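Leave the Dog Box Open

I got a letter back from the county last week, signed by somebody I've never met, telling me my comments on the proposed hound training season had been "received and noted." Fair enough. I've written plenty of letters like that myself, back when I worked for the parks department. But I had more to say than fit in the little box on the form, so I'm saying it now, and you can skip to the recipes if you like.

The proposal, if you haven't followed it, would shut down summer hound training on the public ground at Dimham. All of it, all of July included, for everybody. The stated reason is that dogs bother people who come out to hike. The unstated reason, I think, is that a couple of folks who bought places along the Clalside road didn't know what a pack of hounds sounds like at four in the morning until they'd already signed the papers.

I'm not going to pretend I don't see their side. I do! I have a neighbor with a leaf blower. But I've been running dogs at Dimham since I was a kid riding in the back of my uncle's truck with a beagle asleep on each foot, and I think closing it is a mistake, and I think a lot of hunters are about to let it happen because it doesn't touch them. The deer guys don't care. The duck guys really don't care (I asked some of them, and one of them wanted to know what a hound was for). And the cat and coon people, my people, are mostly grumbling to each other in parking lots.

So let me try to explain why it matters to somebody who doesn't own a dog.

A young hound doesn't know anything. She knows she likes to smell things and she knows you have food. What you do in the summer is take her out when there's no season open and nothing is going to get shot, and let her learn from an older dog what a track is and what it isn't. She learns to leave deer alone. She learns that a road is a place you get called off of. She learns to come back to the truck, which took my current one two whole summers and cost me more sleep than either of my children did.

Take away that summer and you don't get fewer hounds. You get the same hounds, turned loose for the first time in December with a head full of nothing, running deer through somebody's back pasture while a grown man in bib overalls stands in the road hollering. If the folks on the Clalside road don't care for the noise now, I promise they're going to like that a whole lot less.

Efa Kneath and I argued about this over breakfast at the diner for most of a morning. Efa doesn't hunt. She hikes Dimham five days a week with a walking stick and a bag of dried apricots, and she signed the petition to close it. I like Efa very much and she's wrong, though she's less wrong than I wanted her to be. She told me about meeting a loose dog on the ridge trail one foggy morning and standing there with her heart going like mad until it wagged and went around her. That's a real thing. If it were my mother up there I'd want somebody to do something about it too.

What I told her is that something can be done short of padlocking the gate. Put the training hours on a sign at the trailhead. Keep us to the north side, past the creek, where hardly anybody walks in July anyway – it's all ticks and blowdown. Make us wear out our welcome before sunup and be loaded by eight. Require a collar with a working tracker on every dog, which every serious houndsman already has, and write a ticket to the ones who don't. I'd pay for a permit. I said 70 dollars and Efa laughed at me, but I meant it, and I'd pay it tomorrow.

She said she'd think about it. She also ate my toast.

The other thing that gets me is the number that keeps being passed around. The petition has 1,473 names on it, and every time the subject comes up somebody says that number as if it settles things. I don't doubt people signed. I'd just like to know how many of them have ever set foot on the north side of the creek, because I'm up there a lot and it's pretty lonesome. Signing a thing on your phone is easy. I've signed things on my phone in line at the feed store and couldn't tell you now what they were.

And hunters, we don't get off easy here. When they held the open session at the Quiambao building, I could have fit everyone who came to speak for the dogs in my pickup, and we'd have had to be friendly with only one of them. Charalambos Economou got up and talked for his whole time about bloodlines. I could listen to Charalambos on bloodlines all night long, but it wasn't what the room needed to hear. I got up and got flustered and forgot the part about the trackers, which was my best part. I remembered it in the car. 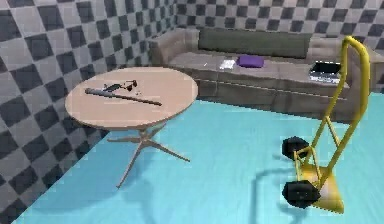 Round table, sofa along the back wall, and a yellow hand truck.

There's another session coming, and I'd ask you to go even if you've never owned anything louder than a housecat. Sit down next to a hiker. Be polite. Don't bring up your grandfather unless you can do it quickly. If you run dogs, say plainly which rules you'd be willing to live with, because I think the folks deciding this would be relieved to be handed something in between yes and no.

And clean up your own mess in the meantime. Somebody left a torn feed sack and a busted lead hanging on the gate at the Brindiver lot, and it was there every time I drove by for most of the summer until I finally stopped and got it. I don't know whose it was. I do know who gets the blame for it, and so do you.

My old dog is past caring how any of this comes out. She's deaf on one side and spends her mornings on the porch with her chin on the step. The young one is in the kennel right now telling the whole road that she heard a squirrel. I'd like to take her up past the creek next summer with the windows down and the coffee still hot, and I've sent in a second form saying so, with the part about the trackers written at the top.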